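2022年8月24日　天秤室（101号室）

Zollthorpeの分析天秤、午後になると最終桁が落ち着かない件の続き。前回の記録では「床か空調か不明」で止めていたので、切り分けを進める。結論はまだ出ていない。途中経過として残す。

## 症状の整理

- 午前中の早い時間は問題が出ない。安定マークも普通に点く。
- 昼過ぎから最終桁が揺れる。揺れに加えて、ゼロ点がゆっくり一方向に動く。
- 風防を閉めたまま何も載せていない状態でも出る。試料や容器の帯電だけでは説明できない。
- 内蔵分銅による校正は毎回通る。校正の合否と症状は連動していない。

最後の点は誤解のもとになっているので書いておく。内蔵校正はその時点の感度を合わせるだけで、合わせた後にゼロが動くことは防げない。校正が通ったから大丈夫、という判断で午後に量ったデータは再確認が必要。台帳の備考欄に「校正OK」とだけある行は、校正の時刻が分からないものが多い。今後は時刻を書くこと。

症状を「揺れ」と「ずれ」に分けて考える。揺れは短い周期で行き来するもの、ずれは時間をかけて一方向に動くもの。以前の記録では両方を「不安定」と書いていて、後から読むと区別できない。自分の書いた分も同じ。以後、この二語で統一する。

## 設置の確認

除振台はArdeleanuの石定盤付き。天秤を下ろし、定盤を拭いてから台の水平を取り直した。4本の脚のうち、奥の壁側の一本だけ荷重の掛かり方が弱い。手で押すと定盤がわずかに傾く。アジャスターを回して当たりを出し、ロックナットを締めた。床の樹脂タイルの継ぎ目に脚の端が掛かっていたので、台全体を手前にずらして継ぎ目を外した。壁との隙間は指が入る程度まで広がった。台の背が壁に触れていると扉の開閉が伝わるので、この隙間は保つこと。物を挟まない。

天秤を戻し、水平器の気泡を中央に合わせた。通電は切っていない。電源コードは定盤の横から垂らし、床に届く手前でたるみを作った。以前はコードがぴんと張っていて、隣の棚に触れると定盤に力が掛かる状態だった。プリンターのケーブルも同様に処理。プリンター本体は定盤から降ろして隣の机へ移した。印字中の振動を避けるため。

台を直した後、床を踏んだ時の応答を見た。台のすぐ脇で体重を移すと表示が動く。これは直す前も後も同じ。床のたわみによる傾きなので、除振台では取れない。計量中は足の位置を変えないという従来の注意をそのまま続ける。椅子に座って量る場合も、表示を読む間は立ち上がらない。

## 揺れの測定

風防を閉じ、皿の上に何も置かず、表示を連続出力で記録した。条件は次のとおり。

| 条件 | 空調 | 廊下側の扉 | 隣室の遠心機 |
|---|---|---|---|
| A | 停止 | 閉 | 停止 |
| B | 運転 | 閉 | 停止 |
| C | 停止 | 閉 | 運転 |
| D | 停止 | 開 | 停止 |

各条件とも3回ずつ。条件を変えた後は、表示が落ち着くまで待ってから記録を始めた。待ち時間は固定していない。これは後で困るので、次は待ち時間も記録する。

Aは揺れが小さく、基準として使える。Cは遠心機の立ち上がりと停止の時だけ表示が跳ね、定常回転に入れば基準とほぼ変わらない。回転体の共振域を通過する間だけ効いていると思われる。遠心機の運転中の計量を禁止していたが、立ち上がりと停止だけ避ければ足りる可能性がある。ただし、バランスの崩れたローターを回した場合は別。禁止の掲示は当面そのまま。

Dは扉を開けた瞬間に大きく振れ、その後は戻る。室内の圧が変わるためで、風防が閉まっていても隙間から伝わる。開けたままにしておく方が、開け閉めを繰り返すより揺れは少ない。とはいえ開放すると廊下の空気が入り、湿度が変わるので採用しない。

Bが問題。揺れは基準より明らかに大きく、ずれも出る。吹出口の風向板が天秤の方を向いていた。誰がいつ変えたかは記録なし。板を反対側の壁に向けて測り直すと揺れは減ったが、ずれは残った。

屋外の交通による振動は以前から疑われている。Jundbridge側の道路に面した建物で、外壁から天秤台までの距離が短い。大型車が通った時に窓枠が鳴ることがあるのは事実。ただし、窓枠が鳴ることと定盤が動くことは別の現象で、音として聞こえる成分の多くは天秤の応答帯域から外れている。効くとすれば床から入る低い周波数の方になる。 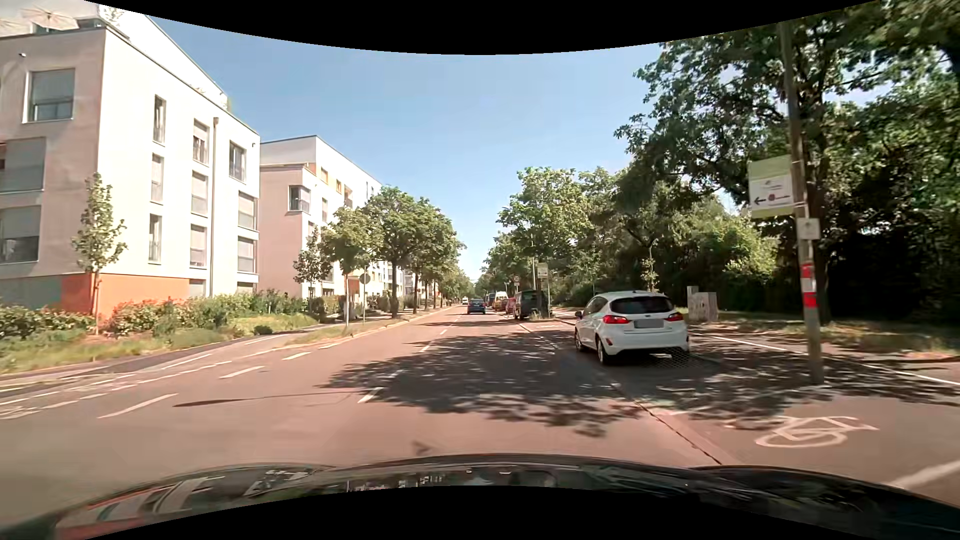
振動であれば揺れの幅が増えるはずで、ゼロが一方向に動く理由にはならない。衝撃で天秤の座りが変われば段差として出るが、連続記録に段差は見当たらない。ずれの方は熱を先に疑う。振動計を借りて床の加速度を取る案は保留とし、温度の確認を優先する。借用の申請書は書いてあるので、必要になれば出すだけ。

## ずれと温度

温度計を風防の内側、天秤の背面、台の脚元に置いた。温度計同士の差は、同じ場所にまとめて置いて事前に確認済み。個体差は補正してから比べた。

午前は風防内と背面の差が安定している。午後になると背面側が先に上がり、風防内が遅れて追う。脚元はほとんど動かない。上下方向にも差がついていることになる。天秤の背面は窓に近い壁を向いており、ブラインドの羽根の隙間から日が当たる時間帯と、ずれの始まりが重なる。8月に入ってから症状が目立つようになったという話とも矛盾しない。

仮説としては、

1. 背面の壁が日射で温まる。
2. 壁と天秤背面の間の空気が温まり、上に抜ける。
3. 空調がそれを検知して運転を強める。
4. 風防の外側に冷気と暖気が交互に当たり、内部に対流が生じる。

ずれは主に二番目まで、揺れは三番目以降で説明できる。両者が同時に現れるので一つの原因に見えていた。空調を止めてもずれが残るかどうかが判定の要点になる。

空調停止、ブラインド全閉、背面と壁の間に断熱板を立てた状態で、午後の記録を取った。断熱板は発泡材の端材にアルミ箔を貼ったもの。天秤にも定盤にも触れないよう、床置きのスタンドで支えた。結果、ずれは残るが傾きは緩くなった。効いてはいるが十分ではない。室温そのものが上がっていくので、空調停止のままでは比較として不完全。次は空調を弱運転に固定し、断熱板の有無だけを変える。

注意：断熱板のアルミ箔は帯電の影響を受けやすい位置にある。計量中に袖が触れて表示が動いた。箔の面を壁側に向けて立て直した。箔は接地していない。この影響が残っていないかも確認すること。

## 分銅による確認

Detbyの20 g分銅を使用。校正証明書の有効期限は確認した。分銅は前日から風防内の隅に置いて温度をなじませてある。

手順：

- ゼロを取り、安定マークを待つ。
- 分銅を皿の中央に載せ、扉を閉める。
- 安定マークが点いてから読みを記録する。
- 分銅を降ろし、扉を閉め、戻りのゼロを記録する。
- 戻りのゼロは修正しない。次の載せ降ろしもそのまま続ける。

戻りのゼロを毎回リセットすると、ずれが見えなくなる。これまでの日常点検はリセットする手順だったため、点検記録からは午後のずれが読み取れない。載せた時の値から前後のゼロの平均を引けば、ゆっくりした直線的なずれは打ち消せる。この計算をすると、午前と午後の値の差は繰り返しのばらつきに埋もれる。つまり感度は変わっておらず、動いているのはゼロだけと見てよい。

ピンセットは先端が樹脂被覆のものを使う。引き出しに入っていた金属むき出しの方は、分銅の箱から離しておいた。分銅の底に指紋らしい曇りを見つけたので、拭く前の値と拭いた後の値を取った。差は読み取れる大きさではない。拭いたことは分銅の管理票に記入した。溶剤は使わず、乾いた布のみ。

偏置荷重も見た。皿の中央と周辺で読みを比べ、取扱説明書の許容内。台の脚を調整した影響は出ていない。

## 試料側の条件について

設備とは別に、計量する側の操作でも似た症状が出る。症状の報告が来た時に分けられるよう、確認した内容を書いておく。

**容器の温度。** 乾燥機から出した秤量瓶をデシケーターで冷ましたもの、冷ます時間を短くしたもの、冷まさなかったものを比べた。冷まさなかった瓶は軽く表示され、時間とともに重くなる。容器の周囲に上昇気流ができるため。短く冷ました瓶も、手で触った感触では室温と区別がつかないのに、値はまだ動いていた。触感での判断は当てにならない。

**吸湿。** 乾燥した粉体は開放したまま置くと重くなり続ける。向きは温度の場合と同じなので、表示だけを見ても区別できない。蓋をした状態で動きが止まれば吸湿、止まらなければ温度を疑う。蓋の摺り合わせに粉が噛んでいると蓋の意味がない。

**帯電。** 樹脂製の秤量皿で顕著。値が跳び、皿に載せ直すたびに違う数字になる。除電器の前を通してから載せると収まる。ガラス容器でも、乾いた布で拭いた直後は出た。天秤室の湿度が下がる季節にはさらに出やすくなるはずだが、今の時期でも空調の除湿が強いと起こる。

**揮発。** 溶媒を含む試料は軽くなり続ける。蓋をするか、記録時刻を決めて量る。空調の風が強い日は減り方も速い。

**手の熱。** 風防内に手を入れている時間が長いと、その後しばらくゼロが動く。長いピンセットを使い、載せたらすぐ扉を閉める。右の扉だけを使い、左と上は閉めたままにする。両側を開けると通り抜ける流れができる。

## 風防まわりの掃除

風防のガラスを外して溝を清掃。溝に粉が溜まり、右の扉が最後まで閉まり切っていなかった。見た目では閉まっているが、薄い紙を挟むと抜ける隙間があった。これも揺れの一因だったと考えられる。条件Bの測り直しは清掃前に済ませているため、清掃後の値と直接比べてはいけない。順番を誤った。条件Aから取り直す。

溝の粉は白色で、出所は不明。試料名が分からないものとして回収し、廃棄容器に入れた。皿と皿受けを外して下の面も拭いた。皿受けを外す際は上にまっすぐ引く。斜めにこじると荷重の掛かる機構を傷める。外した部品は向きを揃えて布の上に並べ、逆順で戻した。組み戻した後に内蔵校正を実行し、合格。

除湿剤を風防内に入れる運用は廃止を提案する。色が変わった古いものが入れっぱなしになっていた。風防内だけ湿度を下げると、扉を開けるたびに室内の空気と入れ替わり、かえって条件が変わる。帯電も増える。取り出して、Aの条件で短時間だけ記録したが、入れていた時より悪くなる傾向はなかった。

## 記録の付け方の変更案

台帳に次の欄を足す。

- 内蔵校正の時刻
- 計量前のゼロと計量後のゼロ
- 風防内の温度
- 空調の運転状態
- 扉の開閉など、気づいたこと

欄が増えると記入が省かれるおそれがある。温度と空調の状態は計量のたびに書かず、計量の始めと終わりだけでよいことにする。ゼロの前後は必ず書く。プリンターの出力紙を貼る場合は、感熱紙なので複写してから貼る。古いページの印字が薄くなり、読めない箇所が出ている。

## 未解決と次の作業

- [ ] 清掃後の条件AからDを取り直し。待ち時間も記録する。
- [ ] 空調を弱に固定し、断熱板あり・なしを比較。
- [ ] 断熱板の箔を接地した場合の差を見る。
- [ ] ブラインドの羽根の曲がりを直すか、遮光布を追加する。採寸は済み、発注前。
- [ ] 風向板が動かされないよう表示を貼る。
- [ ] 日常点検の手順書を改訂。戻りのゼロを記録する形にする。
- [ ] 午後に計量した過去データのうち、少量試料の分を抽出。
- [ ] 床振動の測定は、上の項目が終わってから要否を決める。

台の位置を反対側の壁に移す案もある。日射は避けられるが、廊下の扉に近づくため圧変動の影響が増える。流し台との距離も足りない。温度側の対策で収まるなら動かさない。

それまでの間、少量の計量は午前中に行うこと。午後に量る場合は前後のゼロを取り、平均を引いた値を使う。計算式は台帳の表紙裏に貼った。天秤の電源は切らない。帰りに主電源を落とすと翌朝の暖機が間に合わず、比較のデータが取れなくなる。

追記：夕方、空調を弱にして断熱板を立てたまま連続記録を開始した。出力は隣の机の記録用PCに保存中。朝まで止めないこと。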